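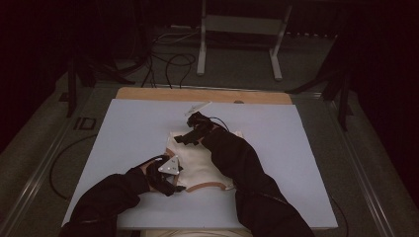
Photo: cloth laid out on a pale blue board

From: Kanyarat Intarasuk
To: Walance sewing and mending list
Date: 26th May
Subject: Re: [Walance] Small curved pieces that won't lie flat

Oh, I have been waiting for someone to bring this up! I'm putting my answer under each part of your message so I don't lose my place. The others on the list can skip to the end if all they want is the bit about storage.

> Hello all, I have a pile of little off-white cotton pieces to
> finish for the Sangkhawat playroom (bibs, doll tops, a few
> things I can only call "shapes"). They all have a tan binding
> on the bottom curve. Every one of them crumples the moment I put
> it down, and the bound edge ripples like a lasagna noodle.

I know that noodle well. Curved binding on a small soft piece does it every time if the binding has been pulled even a little while it was sewn. On a big piece like a tablecloth you'd never see it, there's enough cloth to soak it up. On something you can nearly cover with two hands, all of it shows.

Before you unpick anything, lay one out properly and look at it. I mean really lay it out, on a surface much bigger than the piece, with nothing else crowding it. Look at the photo for the kind of space I mean: a big pale blue board with another board in wood under it, and the piece in the middle with room all the way around. The cloth there is still a bit crumpled and the brown edge is along the bottom, so it's very much your situation. You get one hand on the lower corner and the other up near the top edge, and then you can see what the cloth wants to do.

The corner hand does nothing. That's the part I love teaching, everyone wants both hands to be busy! Pinch the corner lightly, leave it where it is, and let the other hand do the smoothing, away from the corner and toward the top. Then pat along the binding with flat fingers. Don't stroke it. Stroking a curved edge pushes the slack ahead of your finger and you end up with one large ripple at the far side where there used to be several small ones, and then you will blame the sewing.

> I've been doing them on the ironing board, which is narrow and
> padded and has a cover with a flower print. Should I be
> using something else?

Yes yes yes. Keep the ironing board for ironing. The padding is lovely under an iron and terrible for checking a shape, as the cloth sinks into it and the edge looks fine right up until you move it to a table. And the flowers! I can't see an off-white edge on a flowered cover at all, not in the evening with my kitchen light.

What you want for sorting out shapes is flat, firm, one plain color, and different from your cloth. Pale blue is wonderful under off-white. I used to think it had to be dark, and for two winters I worked on a navy sheet of card, and every bit of lint in the house came to live on it. Pale blue shows the edge without showing the lint. Mine is a painted shelf from the old pantry at Grerkard, turned over so the good side is up. It's light enough to lift with the work still on it, and when dinner has to go on the table I carry the whole thing to the bed.

One warning on that: check what your paint does under heat before you bring an iron anywhere near it. I never iron on the blue shelf. Lay out, look, mark, carry to the ironing board, iron, carry back. It sounds like a lot of walking but my ironing board is one step away, so I mostly swivel.

> Also what about the binding itself, do I steam it, pin it, or
> start over? Some of these I have already redone and I'm
> getting grumpy.

Please don't start over yet! Try this order first:

Damp cloth over the bound edge, iron straight down, lift, move along, down again. No sliding. Go from the middle of the curve out to one end, then back to the middle and out to the other. If you go end to end you'll chase the fullness along just as you would with your fingers.

Leave it alone until it's cold. I know. Go and make tea. A warm curve will take whatever shape you pick it up in, so if you grab it by one corner and hold it up to admire (I do this constantly), you have set a droop into it.

Back on the flat board, look again. If the ripple is gone, done. If there's only one left, see whether it sits at the place where you started or stopped the binding. Very often it's there. In that case undo 4 cm on each side of the join and not a stitch more, let the cloth relax, and sew that bit back by hand.

If it ripples all the way along, then yes, the binding was stretched or is too short for the curve, and off it comes. I'm sorry. But cut the new one on the bias even if the old one wasn't, and don't pull it at all on the outward curve. Let it lie on the cloth as if it had fallen there. I pin across the edge, not along it, and I use more pins on a doll top than I would on a grown-up shirt.

Anyone who has a nicer way with very tight curves, do write in. I'm happy with gentle ones and still a bit of a coward with armholes.

> How do you keep track of which is which? Mine are all
> slightly different sizes and I've mixed up the fronts and backs
> twice now.

Slips of paper! I'm devoted to them. A small folded slip goes at the top of the board above the piece, and it travels with the piece wherever it goes. On it I write the size, F or B, and what still needs doing. I don't pin it on while I'm smoothing, it only gets in the way and leaves a mark. It sits beside the work, and when the piece is finished it gets tucked inside the fold.

When I did the 40 little aprons for the Brerneck summer fair I skipped the slips for the first evening, being very sure of myself, and put three left pockets on the right. They were sold as left-handed aprons and were the first to go, so I suppose no harm done, but I've used slips ever since.

For fronts and backs on something really plain, put one tiny stitch of the binding color inside the top edge of every back. Just one. It can stay in forever.

> Last thing, where do you put them when they're done? If I
> stack them they crease, if I hang them they stretch.

Stack them, but with the bound edges alternating, one curve toward you and the next away. Binding is thicker than the cloth, and if all the thick edges are on the same side the pile leans, slides, and creases itself. Turned about, the pile stays level. I go up to 50 in a stack without trouble if the cotton is thin, with a sheet of plain paper every so often when I remember.

Don't fold anything smaller than a dinner plate if you can help it. Flat in a shirt box is lovely. If you do have to fold for the trip, fold away from the binding so the curve stays whole, and tell whoever opens the box to lay them out the same day.

> Thank you, and sorry for the long list. I'm sure this is all
> very basic.
> D. (Brerneck side of the river)

It isn't basic at all, and even if it were, half of us would still be doing it on a flowered ironing board! Small things are the hardest to get to sit nicely and they are also the ones people pick up and turn over and look at closely, children especially.

Two more bits that didn't fit anywhere. Wash your binding fabric before you cut it, even if the bolt says it's been preshrunk. Tan cotton in particular has surprised me – I had a lovely piece that came out of the first wash a good deal shorter, and every curve I'd bound with it turned up like a saucer. Put a scrap of it through with the off-white too, and see if the color travels.

And work with the board at a height where your elbows can drop. Mine was too high for years and I kept lifting the cloth off the surface with my sleeves without noticing, then wondering who had moved it. I push my sleeves up now, or wear the ugly short ones.

I'm doing another batch of bibs next week for Sangkhawat myself, so if you'd like company, bring your worst ones over and we can have both boards out at once. I have plenty of pins and there'll be coconut cake if the oven behaves. Do tell us how the first few turn out, and which of them needed unpicking, I really want to know!

Kanyarat
(Grerkard, the house with the blue shelf)

_______________________________________________
Walance sewing and mending list
To leave the list, reply with LEAVE as the subject line.
Please trim long quotes before you send.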